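Gretdale came out badly in the county housing figures again, and I have had enough people ask me about it at the bus stop that I thought I would write something down.

The report puts us third from bottom for new affordable homes. That is fair as far as it goes. We had a target of 100 over the last plan period and we got 54. Some of those were flats above the old bank which would probably have been converted anyway, but they count, so I will count them.

What the report leaves out is where the rest went. The Fleminel site was supposed to provide most of the shortfall. It has had outline permission for years. The developer came back last September and asked to cut the affordable share on grounds of viability, and the council has been arguing with them ever since. I went to the meeting. It went on for 3 hours and the viability appraisal took up nearly all of it. Most of us in the public seats hadn't been allowed to read the thing, as the main tables were confidential.

Adebayo Onuoha, our ward councillor, asked why a council should take a builder's word on costs when the public can't see the workings. He got a long answer about commercial sensitivity. I don't agree with him on much (we fell out over the parking zone and he knows it) but he was right to ask.

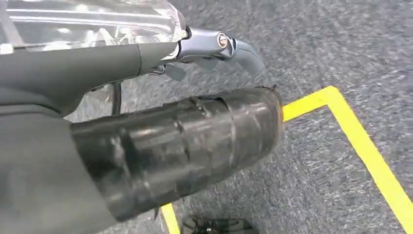 Grey flecked carpet.

The other thing that gets missed is the waiting list. The council says there are 1000 households on it. People in the expensive end of town like to say that half of them don't need to be there. I have not seen any evidence for that. The rules were tightened a while back so that you need a local connection, and when they were tightened some people dropped off the list without getting a home. They are still about. A few of them are paying too much for a room on Babalola Road.

I rang the housing office on Thorn Lane to ask how the local connection test works now. Aparecida Mendonça took me through it and was patient with me. You need to have lived or worked in the district for a set period, or have close family here, and there are exceptions for people leaving the forces and people fleeing violence. She could not say how many applications were turned down on that point alone. They don't publish it and she wasn't sure it was recorded separately. I have put in a request for it in writing.

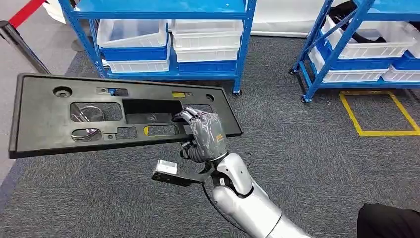
Holding a black plastic panel over the carpet.

Objections to the Indik Close scheme are due in by April 12, 2018. It is small, but it is on land the council owns, so there is no developer to haggle with. The complaints so far are mostly about traffic. I walked it at school run time and the junction is slow, I'll give them that — but it is slow now, with nothing built. A right-turn lane was promised when the health centre opened and it never came. I would sooner people wrote in asking for the lane than asking for the homes to be stopped.

You can comment online or by letter to the planning department. Put the name of the scheme at the top and include your address, or it won't be counted. Comments in support are allowed as well, which people seem not to know.

I'll post the reply to my request when it arrives.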